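Setup Guides > Two-Arm Base > Grippers and Hands > Section 4: Checking the Wrist Camera View

6 Mar 2023
By Maëlys Fleury

Okay, the hands are bolted on and the arms are powered up, so now we get to the part I like best: finding out what the wrist cameras can see! I do this every time I swap a hand, even when I put the same model back on. Rima Issa talked me into that in December, after I spent a whole afternoon tuning a grasp with the camera bracket one notch off (my fault, all mine).

1. Park both arms with the fingers open and pointed down over a clear stretch of counter.

2. Open the Sateo viewer and start one wrist stream. Leave the other one off for now, it's easier to think about one at a time.

3. Set exposure to 300 and look at the finger. You want to make out its edges and the seam that runs around it, even if the counter goes nearly white.

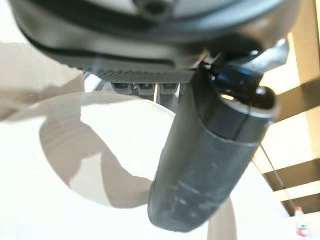

Wrist view over a bright white surface, finger right of center.

4. If the finger turns into a plain black blob, step the exposure up to 1000 and try again. I'd take a blown-out counter over a lost fingertip any day.

Note: Clenia hands and Pichon hands want different camera offsets. Load the profile that matches the hand you have on, then save it under a new name so you can get back to the factory one.

5. Tilt the wrist slowly through its range and keep an eye on the tip. It should stay inside the picture the whole way. 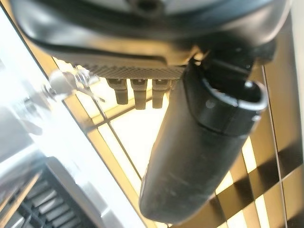 6. Write down the wrist angle where the glare is worst. Mine was 235 on the Brirkia dial, and I keep my grasp poses well away from it (strong backlight really throws off the edge finder).

7. Now start the second wrist stream on port 3322 and repeat steps 3 to 6. Don't copy the exposure over from the first wrist! The two sides can face completely different light, and a number that's lovely on one can be useless on the other.
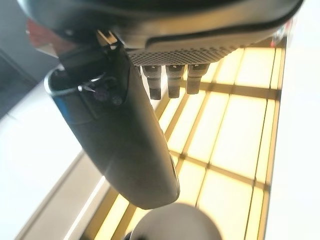
8. Switch to the head camera and check that you can follow both arms from there. I use this view for the big moves and save the wrist views for the last little bit of the approach.

Caution: Keep your own hands out of reach while the arms are live, and know where the stop button is before you press anything else.

9. Run the dishwasher trial at the slowest speed, with one arm at the door and the other over by the sink.

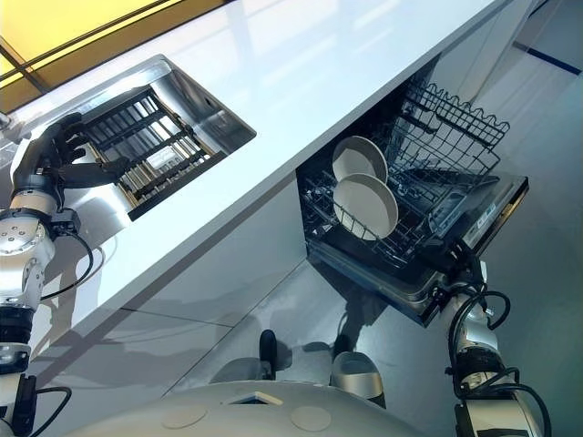 10. Watch the cables through the whole run. If a loop pulls tight or drifts toward a rack, stop, give it more slack at the wrist, and start over from step 8.

Once you've had a clean run, save both camera profiles and go on to Section 5, where we set the grip force.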